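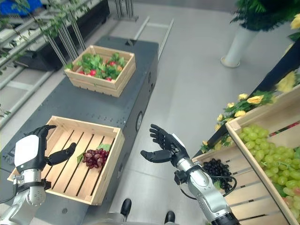
3.2 Workspace and crates

Tenia was assembled in the Gillies shared workshop, where we rent floor space between February and the end of the project. Because other members use the same room, the work area had to be simple to set up and simple to clear. We decided on a long dark gray platform as the table and wooden crates as containers. The crates have slats with open gaps, and these gaps gave us more difficulties than the table. A stem which goes down between two slats can hold the bunch when the arm tries to lift it, and the force reading then looks almost the same as a heavier bunch.

The crate nearest to the robot is the target crate. Further crates with produce stand at the far part of the table and on the right side of the robot. The positions are marked with tape in the plan of the workspace, but we do not correct small shifts during a run. If a crate is pushed by the hand and stays within reach, the run continues. In an earlier version we fixed the crates with clamps and the results were better, however we think these results said little about daily use.

Grapes were selected as the main object for this section. A bunch has no fixed shape, it changes when it is lifted, and single berries can come off at low force. Light and dark bunches were used together, so that the color segmentation can separate the bunch which is held from the bunch which lies already in the crate. 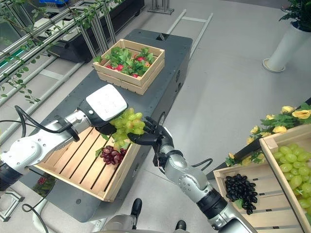
3.3 Two-arm grasp

The first controller used one arm only. It closed the fingers around the upper part of the bunch and lifted. With small bunches this was enough. With larger ones the lower part was swinging, and the camera at the head lost the outline during the movement to the crate. We therefore changed to a grasp with both arms, in which the bunch is supported from two sides until it is over the target crate.

The motion has 2 phases. In the approach phase, both arms follow the path from the planner (Plumama, our own package) and the fingers stay open. In the contact phase, the planner is switched off and each arm moves slowly toward the other until a force limit is reached. The limit is set per arm – a common value for both made one side push the bunch away. The wrist camera is used only in the second phase, when the bunch is too near to the fingers to be judged well from the head.

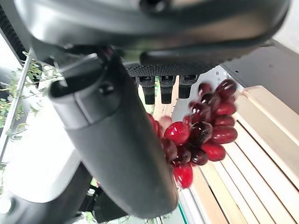

Figure 3. Red grapes between the cylindrical finger and the three black finger pads, wrist camera.

The view from the wrist is narrow, and the bunch covers a large part of it. Motion blur at the border of the bunch was a problem for the segmentation network, so we added blurred samples to the training set. Of 200 recorded grasps, 107 had a wrist view clear enough for labeling by hand. The others were kept for the evaluation of the force signal only.

3.4 Placing above an occupied crate

Placing is harder when the crate is not empty. The release height is calculated from the top of the bunch in the crate, and when the two bunches are of different color this point can be found from the head camera. Each release setting was tested with 12 runs. The Nustent driver board limits how fast the fingers can open, and at the slowest speed the leaves remained sometimes between the fingers. We did not solve this by software.

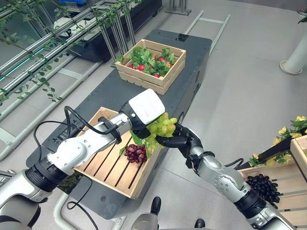
Figure 4. Pale green grapes held just above the target crate, with the dark red bunch inside it.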